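News from the Layug bench

Well, the little arm is back on its feet! If you came by the Walham workshop in October you'll remember it dropping everything we gave it, and I've finally had the gripper apart to find out why. One of the linkages had worked loose and the fingers were closing a good 2 mm out of line (I'd been blaming the software, sorry, software people).

So I stripped both sides, cleaned off roughly five years of grime, put everything back with a dab of threadlock and nipped up the bolts a bit at a time, left then right. Then I ran it open and shut from the Flostard controller, which logged 1764 cycles before I got bored and went for my tea. 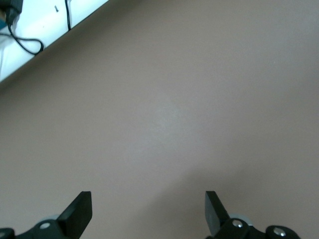

Lærke Ragnarsson thinks I should have left the threadlock out altogether, and wrote to tell me so: "You'll be cursing it next time you want those fingers off. Mark the bolt heads with a paint pen and check them once a week." Fair point, and I've ordered a pen, though I'm leaving the threadlock where it is for now.

Next job is the wrist camera, which needs calibrating again now the fingers have been off. I also want to write down the torque settings properly, as the only copy is on the back of a Fellivside parts envelope and the ink's going. If anyone has the original sheet, please bring it in!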